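Clearing a work desk that has become a drink station

Posted Sep 18, 2025 by Dwynwen Morgan
Filed under: Desks and home offices

A desk collects things in a fairly predictable order. First the chargers, then the mug, then a bottle, then whatever paper came in with the mail. By the end of a month you are typing in a space the size of a dinner plate. These are the steps I use on my own desk and on the ones I get asked to sort out for other people. None of it needs special products.

Start with the liquids

Take every drink off the desk before you touch a cable. It sounds too obvious to write down, but I have tipped half a mug of cold green tea into a power strip while pulling on a cord, and the strip went in the bin. Carry mugs and bottles to the kitchen first and wash them while you are there.

If you like having a drink at hand, keep two rules. An open mug stays on the side of the desk away from the power strip. Anything with a screw cap can go where it likes, as long as the cap is on.

Coasters

A coaster only helps if the mug is on it. Most desks I see have a coaster in one spot and a mug in another, usually because the coaster has slid off toward the front edge. A dab of removable putty under each one keeps it in place. Use a bright colour on a pale desk. Your hand finds it without you looking up from the screen.

For rings already on light-coloured wood:

Fresh rings: wipe with a barely damp cloth, then dry right away with a second cloth.
White, cloudy rings: warm them with a hair dryer on low, keeping it moving. Stop as soon as the mark fades, then rub in a little furniture oil.
Dark rings: these have gone into the wood. Light sanding and refinishing is the only thing that has worked for me. Try a hidden spot first.

Bottles with a screw cap

Ribbed caps hold grime in the grooves. Once a week, soak the cap in warm water with a spoonful of baking soda, then go around it with an old toothbrush. Rinse, and let it dry upside down on a rack overnight. Don't screw it back onto a damp bottle.

Wide-shouldered bottles are harder to clean than straight ones, as a plain sponge on a stick misses the curve under the neck. Get a bent brush. I have one from Padimeck that has lasted since June of last year. Uncooked rice and a bit of soapy water, shaken hard, does nearly the same job.

If the bottle has a stuck-on label you want gone, cooking oil will loosen the glue. Leave it for an hour and wipe. Test it on a small area if there is printed lettering nearby -- some inks come off with the oil and some don't. And if what is in the bottle is something other than a drink, leave the label where it is. Cleaners, inks and craft supplies should keep their own labels and should not be stored among the mugs.

Cables

Unplug everything and lay it out. This is the slow part, so put the radio on. For each adapter, find the thing it belongs to. If you can't find it, write the date on a piece of masking tape, stick it on the adapter and put it in a box. After a year, take the box to electronics recycling. Don't put adapters in the garbage.

What's left gets labelled at both ends. Black cables all look the same once they are in a bundle, and the end you need to identify is always the one at the power strip. Masking tape folded over into a flag is fine. Raymonde Cloutier wrote in to say she uses bread bag tags, with the name of the device in permanent marker, and they do hold up better.

Some notes on the strip itself:

Get it off the desktop if you can. Screw it to the underside or stand it on a shelf behind.
Never plug one strip into another.
Leave big adapters for the end sockets so they don't cover the ones beside them.
Don't coil extra length tightly. Loose loops with a hook-and-loop tie are better for the cable and easier to undo.
If a strip feels warm, or a plug sits loosely in it, replace it.

My under-desk tray is a Platton, 79 centimetres long, and it holds the strip plus four adapters. A length of rain gutter with the ends left off costs less and works just as well if you don't mind how it looks.

Paper, folders and small flat things

One folder on the desk is plenty, for whatever you are dealing with this week. The rest should stand upright in a holder or go in a drawer. Folders left lying flat turn into a surface, and other things get put on them.

Sticker sheets, stamps and labels curl if they are left out in the sun. Slide them into a clear sleeve and keep the sleeve at the back of the folder. For tiny loose bits such as screws, caps and spare keys, use one shallow dish. When it fills up, empty it completely and sort what was in it.

Wiping down

With the desk bare, dust it dry first. Then wash with 2 drops of dish soap in a bowl of warm water, cloth wrung out hard, going with the grain. Dry it as you go. Give it roughly 100 minutes before you put paper back on it.

Put back only what you used in the last two days, and set the cables in place before the mug comes back from the kitchen.
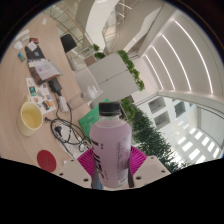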